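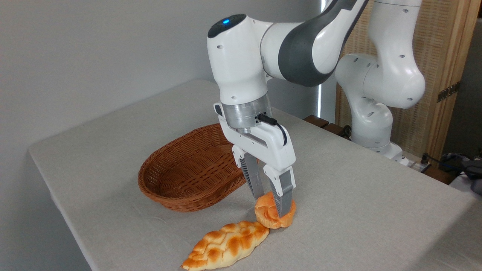

Figure 2. Table with bread roll.

4.2 Bread at the shared meal

Interviews (n=39) were done in July, mostly at kitchen tables in Udwood, a few by phone. Coding by Ranjbar, checked by Boychuk. Disagreements in 7 transcripts, settled by discussion.

Strongest theme was store-bought versus homemade. Older participants tied homemade rolls to obligation: you bake if you're hosting, full stop. Younger ones were less fussed. One woman in her thirties: "Mum would've been mortified, but I grab a bag on the way home and nobody's complained." Several described warming bought rolls in the oven so the house smelled right. We coded this as "repair work" after Gkikas, though the fit is loose and we come back to it in section 5.

Second theme, who gets served first. Guests, then kids, then whoever cooked. Two households reversed it. Both had a grandparent living in, which may matter, sample too small to say.

Leftovers came up without prompting in most interveiws. Bread pudding, crumbs for schnitzel, chooks. Throwing out a whole roll was described as shameful even by participants who said they binned other food weekly. Colour and crust were hardly mentioned; flavour neither, except by the retired bakers. Cost was raised mainly by renters, see Table 7 for the breakdown by tenure.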